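Foro > Uñas y manicura > Esmaltes indie
Tema: Colección de invierno de Donatitz, ¿ya los habéis probado?

lunaesmaltada
05/07/2022
¡Hola a todas! Vengo emocionadísima porque por fin me ha llegado el paquete de Donatitz, la colección que sacaron en enero y que se agotó antes de que yo terminara de decidirme (me pasa siempre, soy lentísima con el carrito). Repusieron hace poco y me lancé a por tres: Herath, Drundon y el top coat de escamas.
Herath es un gris pizarra con un reflejo verdoso que solo sale cuando le da la luz de lado. En el bote parece un gris normalito, pero en la uña es una maravilla. Dos capas y cubre del todo, y eso que yo las pongo finas. Drundon es más difícil de explicar: base crema tirando a topo, llena de motitas verde oliva y alguna azul muy clara. Con este necesité tres capas y paciencia.
El top coat todavía no lo he estrenado, lo guardo para el fin de semana. ¿Alguien más los tiene? ¡Contadme!

pinceladas_mil
Yo tengo Drundon desde enero y es mi esmalte más usado del año, sin exagerar. Eso sí, tres capas a brocha es una tortura, te lo digo ya. Prueba una capa de base topo opaca debajo y luego una sola de Drundon. Queda casi igual y seca en la mitad de tiempo.

cutículafeliz
A mí me decepcionó bastante, lo siento. Las motitas se van todas al fondo del bote y por mucho que lo ruede entre las manos salen cuatro por uña. Y para lo que cuesta, uf. Herath sí me gusta, pero tengo otro gris verdoso de Nomgate que es prácticamente el mismo y vale bastante menos.

lunaesmaltada
¿De Nomgate? ¿Cuál? Yo de esa marca solo tengo rosas. Si te acuerdas del número dímelo, porfa, que me pica la curiosidad.

cutículafeliz
El 165. No tiene nombre, solo número. Te aviso de que el reflejo es un pelín más azul.

ratita_glitter
Discrepo muchísimo con lo del 165, jaja. Tengo los dos y puestos uno en cada mano se nota a un metro. El de Nomgate es bonito, pero tiene brillo de perla, de los que dejan marca de la brocha, y Herath es un brillo mucho más fino. No digo que no merezca la pena, ¡es precioso! Pero gemelos no son.
Sobre las motitas: dejad el bote boca abajo toda la noche y al día siguiente lo rodáis. A mí me salen un montón por uña, tantas que tengo que ir bajándolas con la brocha para que no se me amontonen en la punta.

cutículafeliz
Ya lo he probado boca abajo y nada. Igual me tocó un bote malo. El mío es de la primera tanda, en la etiqueta pone lote 1084.

pinceladas_mil
El mío es el 2748 y va perfecto. Escríbeles, que contestan rápido y son majísimas. A una amiga le cambiaron un rojo que le llegó medio separado sin ponerle ninguna pega.

norte_y_lima
Me meto en la conversación para preguntar por la duración, que es lo que a mí me importa - trabajo con las manos en agua todo el día y no hay esmalte que me aguante. ¿Se descascarilla mucho?

lunaesmaltada
Pues llevo Herath cinco días y solo tengo desgaste en las puntas, ningún desconchón. Pero ojo, que yo uso base pegajosa y sello el borde, y friego con guantes. En tu caso no sé yo.

ratita_glitter
Drundon me dura una semana entera. Los que llevan textura siempre me aguantan más, lo malo viene al quitarlos. Algodón con quitaesmalte, papel de aluminio y diez minutos de serie. Ni se os ocurra rascar.

norte_y_lima
¡Gracias a las dos! Creo que cae Drundon entonces. Me da miedo el desmaquillado, pero ya me apañaré.

pinceladas_mil
Os cuento lo que estoy tramando para el reto de este mes, que toca "cuadro abstracto". Quiero base gris azulada mate y encima toquecitos con esponja en verde apagado, oliva, crema y un blanco azulado muy suave, todo mezclado y sin dibujar nada reconocible. El anular con una línea finita marrón claro por el borde, como si fuera un marco.

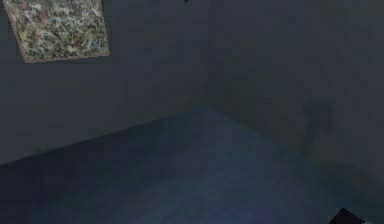 Verdes, oliva, gris claro, crema y blanco azulado. El marco, marrón tostado.

lunaesmaltada
¡¡Me encanta!! Y Drundon te hace medio trabajo, le pones unos toques de verde encima y ya tienes la textura. ¿La línea la haces con pincel o con cinta?

pinceladas_mil
Con pincel liner, la cinta se me lleva siempre la capa de abajo por mucho que espere. Además la quiero en diagonal, que queda más moderno.

cutículafeliz
La idea es chulísima, pero yo no la haría mate. Los verdes apagados en mate se me quedan como sucios. Con brillo por encima ganarían mucho.

pinceladas_mil
Pues a mí justo lo apagado es lo que me gusta, fíjate. Haré una mano de cada y subo las dos, y que decida el foro.

ratita_glitter
Voto mate desde ya. Y con uñas cortas cuadradas, por favor, que tienen más pinta de lienzo.

norte_y_lima
¿Hasta cuándo hay para participar en el reto? Nunca me he animado, pero con esponja igual hasta me atrevo.

lunaesmaltada
Hasta el 31, ¡tienes tiempo de sobra! Anímate, que lo de la esponja es facilísimo. Ponte vaselina o látex líquido alrededor de la uña antes de empezar, descarga bien la esponja en un papel y ve a toques suaves. Yo el primer día no descargué y acabé con esmalte hasta en la muñeca.

cutículafeliz
Por cierto, les he escrito por lo del lote 1084. Ya os diré qué me contestan. Si me lo cambian, retiro lo dicho sobre Drundon (lo de que es caro no lo retiro).

lunaesmaltada
¡Jajaja, me parece justo! Yo este finde pruebo las escamas encima de Herath y subo fotos al sol y a la sombra.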